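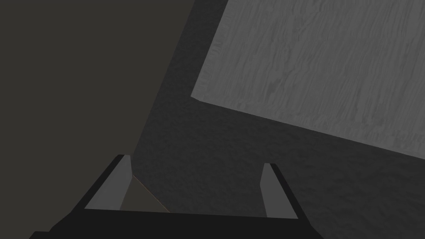 Kalkidan Mekonnen 觉得，仿真里跑通的夹爪程序不能算验证，顶多算排练。我本来不同意，跟她争了一下午，争到最后自己也没底了，所以上来问问。

情况是这样：我们小组在写一份内部规范，规定什么样的仿真结果可以写进验收材料。动作很普通，平行夹爪张开，靠近，夹住，抬起，放下。仿真里跑了370次，失败4次。供应商 Tronau 那边的意思是，这个数字可以直接填进风险评估表里“抓取可靠性”那一栏。Kalkidan 不签字，说表上那一栏问的是设备，不是模型。

我的疑问有几个。一是仿真成功率到底能不能作为安全方面的依据，标准里有没有说法？二是如果不能，那仿真报告应该放在哪里，难道扔掉？三是我翻了一遍供应商给的“最佳实践”，八页纸，通篇是“应充分考虑”“宜适当随机化”，没有一句能照着做的。这种东西大家真的在用吗？

补充一下，机器人本体是买来的成品，夹爪是另配的，工位周围有人走动，目前打算不装围栏。

发帖人：Emiliano Cortés

Mesfin Zeleke

先说结论：那一栏不能填。

抓取成功率和安全是两回事，这一点很多人混着讲，供应商尤其爱混。工业机器人的安全要求主要看 ISO 10218，第一部分管机器人，第二部分管集成应用。风险评估的通用方法看 ISO 12100。要评的是伤害的严重程度和发生的可能性，夹没夹住只是其中一条线索：掉落的东西会不会砸到人，夹持力会不会夹伤手，断电以后夹爪是保持还是松开。一个从不失手的夹爪照样可以把手指夹坏。

你们不装围栏，就要按人机协作来考虑，接触时的力和压强要在真机上用仪器测。仿真里的接触模型是调出来的，摩擦系数改一改，那4次失败可以变成零次，也可以变成一大片。供应商有没有告诉你摩擦系数取的多少、从哪来的？没有的话，370这个分母再大也没用。

仿真报告不用扔，放附录，标题写清楚是“设计阶段分析”。我自己看这类报告时至少要看到下面几样，缺一样就退回：

仿真软件的版本和物理步长
夹爪模型的来源，指尖垫的形状和材料参数是量的还是猜的
物体质量、摩擦、初始位置的取值范围，以及是怎么抽样的
每一次失败的记录，要能重放
“成功”的判定条件，原文照抄，不要转述
同一组条件在真机上做过几次，结果差多少

最后一条最要紧，也最常缺。问到的时候对方一般会说“后续补充”。

另外，提醒一句，渲染得好不好看跟物理准不准没有关系。评审会上放一段木纹清清楚楚的仿真画面，底下的人就点头，我见过不止一次。纹理是贴上去的，摩擦是另外一个参数。

Caroline Massawe

没那么复杂吧。我们用 Flendavura 的平台，仿真通过就上线，两年了没出过事。标准是死的，真按标准来项目就别做了。

Mesfin Zeleke

回楼上：没出过事，有没有记录险些出事的？没有记录的话，这两年只能说明没人写。

Ye-seo Yeon

基本同意 Mesfin，有一点不太同意，顺便回答最后那个问题。

不同意的地方：我不认为仿真只配进附录。有些工况在真机上做不了，或者做一次就要赔一个夹爪，比如两指张开时整个手掌撞到台面边缘，或者物体卡在一侧的缝里。这类情况先在仿真里筛一遍，挑出最差的几种，再拿到真机上降速验证，比在真机上瞎试强。我们的做法是从仿真里挑9种最差的姿态，每种都在真机上重做。对不上的，整批仿真结果作废，不许只删那一种。最后这句请务必写进规范，要不然一定有人只删那一种。

至于“最佳实践”，我的看法比较悲观。Wavel 有一份，Chu 有一份，你手上又有一份，我对照着读过前两份，措辞像得可疑。判断有没有用的办法很笨：拿一支笔，把每一句里的“宜”和“充分”划掉，看剩下的能不能让两个不认识的人做出同样的检查。做不到的句子不要抄进你们的规范。“宜适当随机化”划完剩“随机化”，随机什么、范围多大、种子留不留，都没有。改成“物体初始位置在图纸公差范围内均匀抽样，保存随机种子”，这就能查了，虽然范围定得对不对还得另外讨论。

还有一件小事，规范里写上谁有权说“不签”。Kalkidan 这次不签是对的，但如果你们的流程里没有这个位置，下次 Tronau 会直接找她上级。

Emiliano Cortés

谢谢各位。那一栏已经改成“待真机测试”。摩擦系数问过了，回复是“采用行业典型值”，我又追问是哪个行业，还在等。作废整批那一条加进草稿了，组里有人反对，嫌太严，四月的评审会上再吵。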